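Otier Table Clear - practice pack for one-armed robots

Sold by Dorach. Download, single-lab license. Current release: April.

If you got to this page by typing "can a robot clear my kitchen table yet" into a search bar, hello! You are not the first. The short answer is sort of, sometimes, slowly, and the longer answer is pretty much why I made this thing.

I'm Solomiia Dmytriv and I write the Otier packs. Table Clear is a set of 512 simulated tabletops for people who train or test a robot arm on ordinary chores. You load one, your arm gets a short instruction ("put the bottle by the bread", "bring the spoon to the front edge"), and the pack scores what it did. There is no real kitchen involved and nothing to sweep up afterward, which my last landlord would have appreciated.

I started with tables because they look so easy. My nephew can clear one, badly, while talking the whole time. An arm has to work out which thing is the bottle, come down on it without clipping its neighbor, close the fingers enough but not too much, lift, carry, and let go somewhere sensible. Any one of those is fine on a good day. Getting all of them in a row on a table the arm hasn't met before is where the scores drop off a cliff.
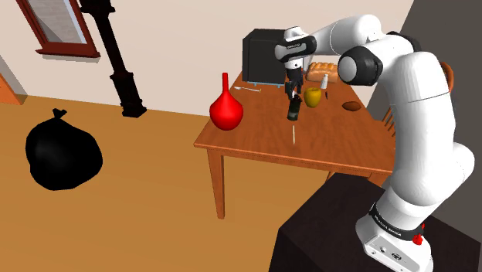 Table Clear, kitchen set: Franka Emika arm over the dark bottle, with the spoon, apple and bread also on the table.

The kitchen set is the one most buyers open first, so let me talk about that a bit. I like a mix of shapes that don't get along. A bottle is tall and wants to tip. A loaf is wide, and you have to decide which way to come at it. A spoon lying flat is my favorite mean trick - there's so little height to grab that plenty of policies just press on the tabletop and call it a day. And a vase with a long thin neck offers an obvious place to grip that may not be the best one, depending on what you're asked to do next.

So where are we with chores? In our own runs with the baseline that ships in the pack, single moves (one object, one place) succeed 67 percent of the time. That's the friendly number. Ask for a full clear and it falls hard, mostly from small misses piling up. A thing gets nudged early on and then the plan is working with a table that no longer exists. I would not hire it to bus tables. I'd let it pass me the apple.

Shop-floor people ask me whether the same pack is any use to them. Partly! Uysal, a packing shop that tried the beta, used the pick and place scoring for bin work and ignored the kitchens completely. Ekrem Çetinkaya over there wrote back that their line was already further along than ours, because their parts show up in the same spot every time. Fair point. A home never does that, and I think that's the real gap between the two.

What you get

512 tabletops, split into kitchen, workbench and desk sets
309 written instructions, each with a pass/fail check
A baseline policy and its full logs, bad runs included
Two camera presets, wide and wrist
Plain-text setup guide (I wrote it, so complain to me)

What you don't get

Soft stuff. Cloths, bags and cables are not movable in this release. If you need laundry, look at Turnorness, our folding pack, but please read its notes first, it's rougher than this one.
Liquids. Every bottle is a solid object as far as the pack is concerned.
Two-arm tasks. I keep getting asked. I'm working on it.

Running it

You'll want a desktop with a decent graphics card. Setup takes me roughly 2 hours on a clean machine, most of that downloading. Start with one table and the wide preset before you kick off the whole batch - I skipped that step myself once and came back to an evening's worth of logs from an arm that was pointing at the wall.

Updates and returns

Updates within the same major release are free. If the pack won't run on your setup, write to the Dorach help desk with your log file and we'll either get it going or refund you. Scores being lower than you hoped doesn't count, sorry, mine are too.

Goes well with: Otier Workbench Extras, Otier Drawer and Door, Turnorness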